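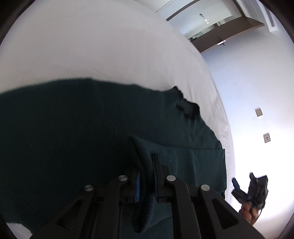
A raised fold in a very dark green cloth, spread over a white-covered surface.

Dark green cloth

Dark green cloth is any woven, knitted or felted fabric dyed to a deep shade of green. The name covers a large and lively family of colours, among them bottle green, forest green, hunter green, rifle green and the nearly black shades once sold to coachmen and undertakers. It has been used for coats, uniforms, curtains, aprons, book covers and table coverings, and for several centuries it was one of the hardest colours for a dyer to get right. The reason is a wonderful oddity of nature: plants are green almost everywhere one looks, yet very few of them will give a good, lasting green dye.

Contents
1 Names and shades
2 Dyeing before the nineteenth century
3 Arsenic greens
4 Synthetic dyes
5 Uses
6 Appearance under different lights
7 Care
8 Collections
9 See also

Names and shades

There has never been one agreed list of dark greens. Names were given by merchants, regiments, paint makers and tailors, and the same word could mean different things in neighbouring towns. Bottle green takes its name from the dark glass used for wine bottles, which got much of its colour from iron in the sand. Hunter green comes from the clothes of huntsmen. Rifle green refers to the uniforms of rifle regiments, and is so dark that strangers to it often take it for black until it is laid next to something that really is.

Dyers tended to sort their greens by the balance between blue and yellow, and then by depth. A blue-leaning dark green was thought of as cold and smart, and a yellow-leaning one as warm and rustic. Olive, which carries a good deal of brown, was sometimes counted among the greens and sometimes kept apart.

Pattern books are the best guide to how these names were really used. These were bound volumes in which small snips of dyed cloth were glued beside a name or number, often with the recipe written underneath in the dyer's own shorthand. Leafing through one is a delight. The snips have been shut away from the light, and many look as fresh as the week they were cut.

Dyeing before the nineteenth century

The chlorophyll in leaves makes a poor dye. It gives weak, muddy shades and fades quickly, so European dyers generally made green in two steps. The cloth was dyed blue in a vat of woad or, later, indigo, and was then treated with a mineral salt such as alum and dyed yellow over the top. The favourite yellow was weld, a tall, weedy plant which gives a bright and fairly lasting colour. Dyer's greenweed was also used, and its name recalls the job it did.

The two-step method called for real skill. The blue had to go on evenly, or the green would come out in clouds. For dark shades the cloth was dipped in the blue vat again and again, with an airing between dips, and it is during this airing that the magic happens: cloth comes out of an indigo vat a yellowish green and turns blue as it meets the air. Only when the blue was deep enough did the yellow follow.

Lincoln green, named after the English cloth town, is the best-known medieval example. It was made from woad and weld on wool, and is forever linked with Robin Hood and his men. How dark it was is still argued over. Kendal green, from the north-west of England, was made with dyer's greenweed and woad.

Yellow plant dyes fade faster than indigo, and this has left a famous mark on old textiles. In many tapestries the grass and trees are now blue. The weavers did not work in blue woods — the yellow has simply gone and left the blue behind. The backs of such tapestries, hidden from daylight, often keep something much closer to the first green.

In the eighteenth century dyers began to treat indigo with sulphuric acid, which made a blue that could be used without a vat. Combined with a yellow, it gave the bright shade known as Saxon green. It was quicker to make and very popular, although it stood up to light less well than the old vat-dyed greens.

Arsenic greens

In 1775 the Swedish chemist Carl Wilhelm Scheele devised a green pigment made from copper and arsenic. It was cheap and startlingly bright. A stronger relative, emerald green, followed in the early nineteenth century, and between them they found their way into wallpaper, paper flowers, sweets wrappers and light dress fabrics.

These pigments belong mainly to the story of bright greens, but they matter here for the effect they had on the colour's good name. As reports of poisoning spread, many buyers grew wary of green of every kind. Workers who made artificial flowers suffered worst, with sores and serious illness. Dark wool cloth dyed with indigo and a plant yellow contained none of this arsenic pigment.

Synthetic dyes

The second half of the nineteenth century changed everything. Makers of coal-tar dyes brought out greens that could be put on silk and wool in a single bath, and the centuries-old business of blue first and yellow after began to slip away. Some of the early synthetic greens were lovely by gaslight but faded badly in the sun. Later types, above all the chrome dyes for wool and the vat dyes for cotton, were far more dependable and made very deep greens possible on everyday goods.

Mixing did not vanish. A modern dyer asked for a dark green will often still combine a blue, a yellow and a small amount of something duller, such as a brown or a red, to pull the brightness down. Depth comes from the amount of dye the fibre can hold. Wool takes deep colours beautifully. Cotton can be more stubborn, and polyester needs its own class of dyes and a good deal of heat.

Uses

Clothing. Dark green has long been a country colour. Loden, the thick wool cloth of the Alps, is so closely tied to it that in everyday speech the cloth and the shade share a name. In Britain and Ireland it is a familiar choice for school jumpers and blazers. It hides wear well, sits comfortably beside brown leather and looks splendid in rain.

Uniforms. Rifle units in several European armies took up dark green around the end of the eighteenth century, at a time when most infantry wore much brighter coats. It suited soldiers who fought in loose order and made use of cover.

Furnishing. Green baize, a coarse wool cloth with a raised surface, was used on card tables, desks and notice boards. It also lined the doors between the family rooms and the servants' side of large houses, where it helped to deaden sound. Heavy green curtains were popular in libraries and studies throughout the Victorian period.

Bookbinding. Publishers' cloth in dark green was among the commonest bindings of the nineteenth century, frequently stamped in gold. The two go together superbly.

Appearance under different lights

Few colours change as much from room to room. Under warm lamps a dark green may lose its blue and slide towards brown or black, while cool daylight brings the green back. Two pieces that match perfectly in a shop can look quite different at home, an effect known as metamerism. It happens when two dye mixtures reflect light differently but happen to look the same under one particular lamp.

The surface matters too. Velvet looks darkest when seen against the pile and lighter when the pile leans the other way, so curtain makers cut every length in the same direction. On smooth satin a fold catches the light along its ridge and sinks to near black on either side. A white ground makes a dark cloth look darker still, and drapers have often laid samples on white paper for exactly this comparison.

Care

Deep shades can shed loose dye in their first few washes and are best washed apart from pale things. Cool water and a liquid detergent are kinder than hot water and powder, which may leave pale marks in the creases. Drying inside out and away from strong sun slows fading. Lint shows up fiercely on dark green wool and velvet; a soft clothes brush, used in the direction of the pile, deals with most of it.

Folded cloth in a sunny cupboard may fade along the outer edges of the folds. Refolding it along new lines from time to time spreads the wear.

Collections

The Flendberg pattern books hold 2,061 dyed snips, with a run of 16 dark greens on wool that moves from a soft moss to something close to ink. The dye historian Marcelle Roussel has compared them with the smaller Parstead set and found the name "bottle" attached to two plainly different colours, one bluish and one almost olive. The Parstead volumes are shown on the first Sunday in September, opened at a different page each year.

See also

Baize
Indigo
Loden
Mordant
Weld (plant)
Woad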